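Why Arcade Games Always Seem to Know When You're Out of Tokens

23 shares | 3 comments

My niece asked me last weekend why she never wins the giant plush llama at the arcade. She had a whole theory about the claw being mad at her! So I promised I'd write this one for her, and for you too.

I used to fix prize machines at a place called Fliretti, so I've had my head inside plenty of them (it's dusty in there, and you find a lot of gum).

What does "random" mean?

Think about flipping a coin. You can't tell if it will land on heads or tails. That's random. Now say you get heads 3 times in a row. Is tails "due"? Nope! The coin doesn't remember a thing. It's still an even chance, every single flip.

Lots of people get this mixed up, even grown-ups. It has a name, the gambler's fallacy, and a fallacy is a mistake in thinking that feels right.

Try it in the kitchen. Put a penny in a cup, shake it, tip it out on the counter and write down H or T. Keep going until you're bored, then look for streaks. I bet you'll find a long one, and it will look like the penny was up to something.

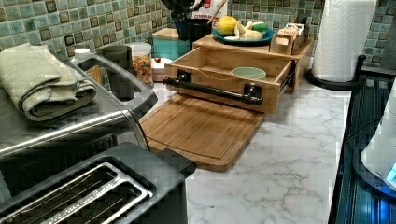
So how does a machine flip a coin?

It doesn't have a coin, of course. Many prize games with spinning pictures have a tiny computer inside that picks numbers, super fast. When you hit the button, it grabs one. Say our pretend game has 3000 numbers and only one of them means "big prize." Then you'd have one chance in 3000, and the next try is one in 3000 all over again. Yikes!

The flashing lights and the happy music don't change the number. They're just there to make playing feel exciting.

What about "almost" winning?

Oh, this one got me when I was little. Two stars line up, the third stops right next door, and your tummy jumps. But almost winning pays the same as not winning, and it doesn't mean you're getting closer.

My rule is to pick how many tokens I'll spend before I walk in. When they're gone, I go get a pretzel.

3 likes | Share this page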